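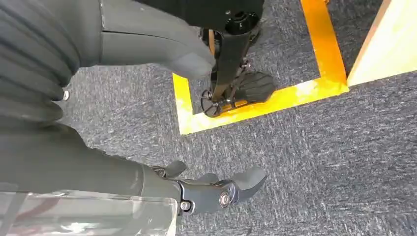 人形机器人实验场地标识与护套管理规程第二版发布,五月起试行

机器人应用服务商Clitau近日发布《双臂及人形机器人室内实验场地作业规程》第二版(下称“规程”),对地面定位标识、臂部护套、末端执行器紧固件检查以及人员进入条件作出统一规定。规程自五月起在Clitau下属实验场地及合作单位Bultetti、Filali的测试区试行,试行期满后根据反馈修订。

规程由Clitau安全与质量组起草,负责人为Filipa Patrício。与第一版相比,新版将适用范围由固定底座双臂设备扩大到带移动底盘或腿部机构的设备,并把原先散见于各项目操作说明中的场地要求集中为独立一章。规程正文共12章,另有附录4个,分别为标识粘贴示意、护套检查表、紧固件复查记录表和异常停机报告格式。

一、适用范围与术语

规程适用于在办公楼、教室、仓库隔间等非专用厂房内开展的遥操作、数据采集、抓取测试和近距离双机协作测试。露天测试、涉水测试以及搭载切割、加热类工具的测试不在适用范围内,须另行编制方案。

规程对几个容易混用的术语作了区分。“定位框”指在地面上用胶带围出的、供设备支脚或器具底部落位的区域;“作业区”指机械臂在当前任务中可能到达的全部空间在地面上的投影;“隔离线”指人员在设备上电状态下不得越过的界线。三者不得共用同一条胶带,也不得以定位框代替隔离线。第一版试用期间,部分场地以一圈胶带同时表示上述三种含义,现场人员对能否跨入的理解不一致,起草组据此将三者分列。

二、地面标识

定位框应采用与地面底色有明显反差的胶带,在深色或蓝灰色地毯上优先选用黄色或橙黄色。胶带转角应成直角,搭接处须压实。起草组在条文说明中指出,短绒地毯表面的胶带附着力低于硬质地面,边缘容易卷起,卷起的胶带可能被支脚或末端执行器带动,造成落位偏移。因此,地毯场地的胶带应在每次开机前目视检查,出现翘边、断裂或起皱影响轮廓辨认的,应整段更换,不得在旧胶带上叠贴修补。

落位于定位框内的支脚、垫盘及橡胶垫,其外缘不得压在胶带上。框内不得存放工具、线缆和备件。邻近定位框的家具、立板应固定或移出作业区;确需保留的,应在风险评估表中单独列出,并注明其朝向作业区一侧的边角是否已作防护。

隔离线采用与定位框不同的颜色,具体颜色由各场地自行确定并在入口处公示。同一栋建筑内的多个场地应使用同一套配色。

三、护套与覆盖物

规程要求机械臂在近地面作业时穿戴护套。护套可采用织物套筒或波纹式套管,选型时应确认其在关节全行程内不绷紧、不夹入关节间隙。波纹式套管的褶皱部位须逐段检查,重点查看褶底有无磨穿。手部使用软质覆盖物的,应确认覆盖物与腕部连接可靠,前端无松脱。

临时覆盖在护套外的透明塑料膜单列一条。塑料膜可用于防尘或运输防护,新建项目应在任务开始前评估其必要性;保留使用的,应采取固定措施,使其不进入关节运动范围,也不遮挡腕部相机的视野。评估结果记入当班记录。对于第二版发布前已开始的项目,允许在当前批次任务结束后再行整改。

护套表面颜色不作强制规定。考虑到腕部相机成像,条文说明建议避免使用高反光面料,并建议在同一数据批次内不更换护套颜色。确需更换的,应在数据说明文件中注明更换时间点,以便后续处理人员识别。

四、末端执行器紧固件

多指末端执行器的外露螺栓和螺钉应建立位置清单。清单以部位命名,不以编号代替。每班开机前目视检查一次,累计运行800个动作循环后用扭力工具复查一次,扭矩值按设备制造商说明书执行,规程不另行给定。

复查须由2人完成,一人操作,一人记录并复核。复查期间设备应处于断电状态,急停按钮保持按下。发现紧固件松动的,应先查明同一关节的其他紧固件状态,再进行紧固;同一部位连续两次复查均出现松动的,停止使用该末端执行器,并填写异常停机报告。

指尖的磨损检查与紧固件检查一并进行。平头或桨形指尖应检查接触面是否平整,短指应检查其与相邻指节之间有无异物卡入。检查发现的问题须拍照存档,照片应包含能够辨认部位的参照物。

五、近地面接触任务

对于机械手在近地面位置接触支架、立柱或其他落地器具的任务,规程提出以下要求:

接近阶段的末端速度应低于该设备在自由空间内的常用速度,具体限值由场地负责人依据风险评估确定,并写入任务单。

双臂同时进入作业区的,任务单应明确主动臂与辅助臂。辅助臂在主动臂完成接触之前不得进入同一定位框上方空间。

被接触器具上如有外露细杆、旋钮或可转动部件,应在任务单中标出,并说明是否允许触碰。不允许触碰的部件应在控制程序中设置避让区域。

遥操作员与现场监护员应保持语音联系。语音中断时,遥操作员应停止下发运动指令,待联系恢复后由监护员确认现场状态,再继续作业。

任务结束后,机械臂应退回规定停放姿态,不得在手部贴近地面的状态下断电。因故障无法退回的,监护员应在断电前对手部和前臂作临时支撑。

六、人员与记录

每个场地在设备上电期间应至少有一名监护员在场。监护员不得兼任遥操作员,也不得在监护期间从事数据标注等其他工作。首次上岗人员须完成场地培训,培训内容包括急停操作、三类地面标识的辨认和异常停机报告的填写。

当班记录可采用纸质或电子形式。使用由Pullov提供的电子记录系统的场地,应关闭自动填充功能,避免沿用上一班次的检查结果。记录保存期限由各单位按照自身档案制度执行,但不得短于所涉项目的周期。

Filipa Patrício表示,第二版修订的重点是把检查动作落实到可以记录的项目上。“第一版写的是‘保持场地整洁、标识清晰’,各场地的执行结果差别很大。现在胶带怎么换、螺钉查哪里、塑料膜由谁评估,表格里都有对应的栏目。”她说,起草组未采纳统一规定隔离距离的建议,理由是各场地设备的臂展和底盘形式不同,固定数值在较小的房间内难以执行,改由各场地依据作业区范围计算。

Bultetti和Filali将分别在各自测试区试用附录中的全部表格,并按月汇总填写过程中的问题。其中,Filali的场地以地毯地面为主,将重点反馈胶带更换频次;Bultetti的场地以硬质地面为主,将重点反馈护套磨损情况。双方的汇总结果提交起草组后,用于修订附录中的检查周期。

规程文本及附录表格可由各合作单位的场地负责人向Clitau安全与质量组索取。第一版在试行期内继续有效,两版规定不一致的,以第二版为准。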